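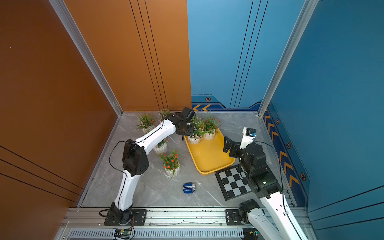
Robot open day at Tanonitz: your questions answered

Updated April 2026

I went to the January open day so that you could decide whether to bother with the next one. These are the questions readers have sent in since. Nobody at Tanonitz has checked my answers.

What is the demonstration?
Two arms in an orange and blue booth, with potted artificial plants and a yellow tray. The task is called Skaltard and the idea is to move plants between floor and tray. The leaflet calls it "greenhouse-ready handling". The plants are fake and the floor has a marble pattern, so I would treat the greenhouse part with care.

How long does it last?
You are given 35 minutes. The talk beforehand takes up 7 of them and felt longer.

Do the arms work by themselves?
I asked this twice. Bushra Baloch, who ran our session, said some runs are steered by a person and some are not, and that the screen outside tells you which. Look at the screen before you clap.

Is picking up a pot really that hard?
Harder than it sounds, I'll grant them that. The pots are ribbed and the leaves hang over the sides, so there is less clear pot to grip than you might think. Whether it needs two arms I still don't know.

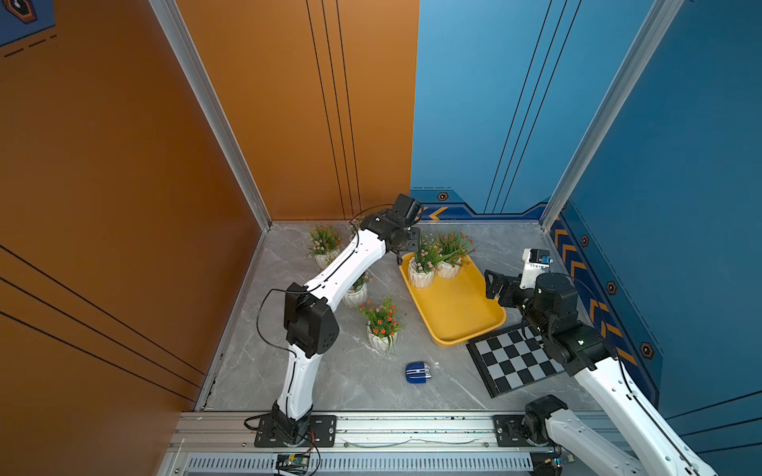 The Skaltard booth, with two of the plants on the tray.

What is the chessboard for?
Not for chess, on the day I went. It lay on the floor beside the tray and the talk never mentioned it. If you find out, write in.

They claim 90 per cent success. Is that true?
That figure is on the Tarar poster by the door. It doesn't say how many tries, or what counts as a success. I asked for the log and was told it would be emailed. I am still waiting.

Can I touch anything?
No. You watch, and that goes for children too.

What does it cost?
Entry is free. The Zidance training course they mention at the end is 348 pounds a head, and you will be handed a form for it on the way out. You can say no.

Would you go again?
If they publish the log, yes.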